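Flillora Bedside Radio

I've had this little radio going in my kitchen since October and I'm hooked! It holds 40 presets (I've filled almost 60 percent of them, mostly with Nusrat Marwat's late-night soul show and whatever Mirela Araújo is playing at breakfast). Two speakers, a proper volume knob, and a sleep timer for those of us who doze off mid-chorus. Comes in cream or red, ships from our Kultdale store.

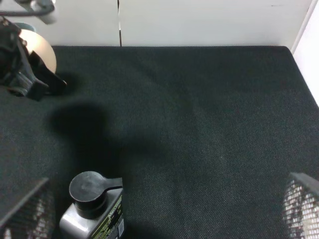
Dark felt mat, white panels behind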